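Residents' Forum > Streets and Parking > Rondby Avenue crossing: signal timing proposal

BarrettOstrowski_RNA
Members are advised that the Rondby Neighborhood Association has submitted a request to the city for a longer walk phase at Rondby Avenue and Segura Street. The petition carried 300 signatures. The association asks that the phase be extended by 4 seconds. Comments will be accepted in this thread until the end of February.
Barrett Ostrowski

gondel_court
I must register an objection. Traffic on Segura already backs up past the Gondel Court entrance at 8 a.m. Any extension should be limited to school hours.

M_Arthorpe_Rd
With respect to the previous member, the delay at Gondel Court is a result of left turns into the pharmacy lot. It existed before the signal was installed. My mother uses a walker and is regularly still in the road when the count reaches zero.

gondel_court
I do not dispute that older residents need more time. My concern is with the hours of operation. A longer phase at midnight serves very few people.

quietstreets
The walk phase runs only when the button is pressed, so the midnight case should not arise. I would ask the association to raise the matter of paint as well. The markings at Arthorpe Road were renewed last year under work order 3328, and drivers now stop farther back.
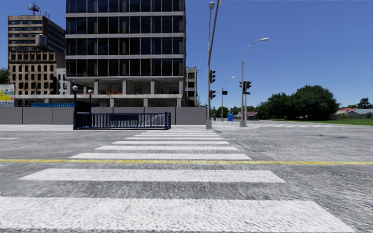 I would support the same treatment at Segura, together with a stop line set back from the crossing. Paint is inexpensive and does not affect the timing of the signal – the two requests could be filed together.

BarrettOstrowski_RNA
The request for paint and a stop line will be added as item 2 of the submission. The objection from Gondel Court will be attached in full.

gondel_court
Thank you. Please also attach my note on the left turns, as I now accept that the pharmacy lot needs to be looked at.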